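Gundport Open Day – Safety Checklist for the Robot Demonstration, with Comments

Site: Gundport, ground floor
Demonstration: Cerus tidy-up station
Inspection date: 20th November
Filled in by: the floor safety person for Gredesow
Result: may open to visitors, with 3 points to follow up

I write a comment under each item, also where the answer is yes. At the last open day we had only ticks and afterwards it was hard to know what was meant by them.

1. Visitor area

1.1 Walking path is clear and wide enough for a wheelchair. Yes.
Comment: The banner stand from Lombardi was standing in the path. I moved it beside the door. Please leave it there.

1.2 Visitors are kept behind the line when the arms have power. Yes, with remark.
Comment: The tape on the floor is good but small children do not read tape. I ask for a rope also – the one from the reception desk is long enough.

1.3 Group size is agreed. Yes.
Comment: Up to 500 visitors are expected over the whole day. The host must let in small groups and wait until the first group has left.

2. Inside the station

2.1 Objects on the floor of the station are soft, light or without sharp edges. Yes.
Comment: I checked the cushions, the balls and the hand brush by hand. The brush has a hard handle, but I accept it. The small balls must be collected after every session and must not go home with a child.

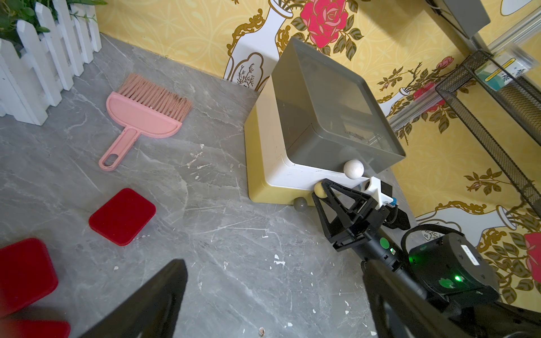
2.2 Wall coverings and decorations are fixed. Yes, with remark.
Comment: The wallpaper is flat and has no loose corner. For the artificial flowers I pulled lightly on each bunch. One stem in the fence planter came out and I pushed it back.

2.3 Rack and shelf are fastened. Follow up.
Comment: The mesh rack is held to the rail with a zip tie. It did not move when I pushed it, but I would like a second tie lower down. If jars are put in the rack, the lids must be closed.

3. Robot arms

3.1 Both arms are tight on the rail. Yes.
Comment: Tested with power off. No play in the base on the left or on the right.

3.2 Cables do not catch during movement. Follow up.
Comment: I asked the operator to run the drawer task at slow speed and I watched the cables from the side.

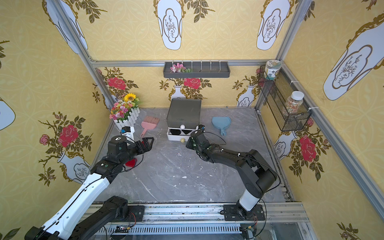 The slow run was fine, but at normal speed a cable came nearer to the elbow than I like. The operator will shorten the loop before opening. I will look at it again and sign here only after that.

3.3 Emergency stop is in reach of the operator. Yes.
Comment: Pressed 2 times, both arms stopped each time. The host should also know where the button is.

3.4 Small electronics on the track are protected from fingers. Follow up.
Comment: There is a small circuit board with wires on the track. A simple cover is enough.

4. People

4.1 One operator and one host are present at all times. Yes.
Comment: For the lunch break please switch off the power and do not only pause the program.

4.2 First aid box is checked. Yes.
Comment: Plasters were low, refilled from the office.

Open points: 2.3, 3.2, 3.4. Please write your initials beside each point when it is done and bring the sheet back to the Gredesow desk.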